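Bench help wanted, Trunero repair shop

We need one part-time person to strip and refit used desktop computers, 11 hours a week, starting in September. Work includes opening cases, checking motherboards, fitting memory and processors, and logging parts. There are nearly 200 machines on the shelves -- most need memory. Steady hands matter more than certificates. Training is paid.
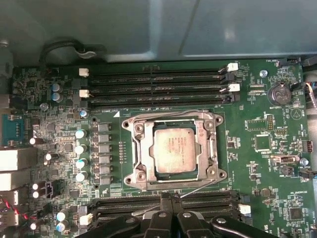
Lamai Chareonsuk adds that new people should expect to spend the first week on memory and cables only. Write to Viola Marras at the front desk.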